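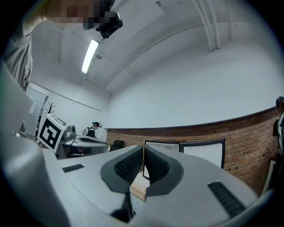
*Indoors, looking up toward the ceiling.*

Closing notes for the rental cabins at Casine, revised in December. They assume electric heat, a private well and a gap of at least 14 days between guests. For shorter gaps, set the thermostat to its low hold setting and skip to the refrigerator section.

## Water

1. Switch off the well pump at the breaker. Tag the breaker.
2. Switch off the water heater and let it cool before draining. An electric element that is energized in an empty tank burns out quickly.
3. Open the lowest faucet in the cabin, then every other faucet, hot and cold. Leave single-lever faucets in the middle position so both lines drain.
4. Attach a hose to the heater drain valve and run it outdoors, downhill. Open the relief valve to let air in.
5. Flush the toilet and sponge out what stays in the tank.
6. Pour non-toxic RV antifreeze into each trap: sinks, shower, floor drain, toilet bowl. Do not use automotive antifreeze.
7. Unhook the sprayer from the kitchen sink and let it hang below the level of the counter. The hose holds more water than you would expect and the fitting is the first thing to split.

A dishwasher or washing machine needs its own treatment. Follow the maker's instructions for the pump and inlet valve.

## Refrigerator

Empty it completely, condiments included. Opened mustard left for the next guest gets thrown out by the next guest.

- Unplug the unit and let any frost melt without help. Scraping with a knife can puncture the lining.
- Wash the interior with baking soda dissolved in warm water. Dish soap leaves a scent that builds up in a closed box.
- Wipe the shelf supports and the folds of the door gasket with a cotton swab or a soft toothbrush. Mold starts in the folds.
- If the unit has a drain hole at the back, clear it with a pipe cleaner and rinse.
- Dry everything, then prop the door open with a rolled towel. Check that the door cannot swing shut on a floor that slopes.

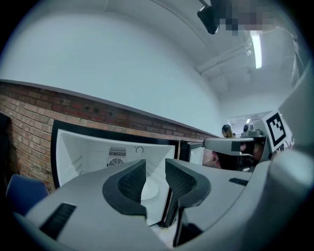
## Damp

Pull mattresses away from the wall and stand them on edge. Leave closet doors and drawers open. Empty cabinets under sinks should also stay open.

Where power stays on, a dehumidifier with a continuous drain hose is worth the cost. We priced two: the Sekness at $479 and the Masard at $499. The Masard restarts after a power cut with its settings kept, and we bought it for that reason. Rory Halliday runs passive moisture absorbers in the smaller cabin and replaces them monthly. They work in closets and do little for a whole room.

## Mice

Pack gaps at pipe entries with copper mesh and seal over it. Steel wool rusts and stains siding. Move bedding, candles, soap and paper goods into lidded metal or heavy plastic bins.

## Reopening

Close every faucet before restoring the pump. Fill the heater fully, with a hot faucet open until the flow is steady, and only then turn on its breaker. Run each faucet for five minutes with the aerator removed. Plug in the refrigerator the day before arrival, and put a thermometer on the middle shelf.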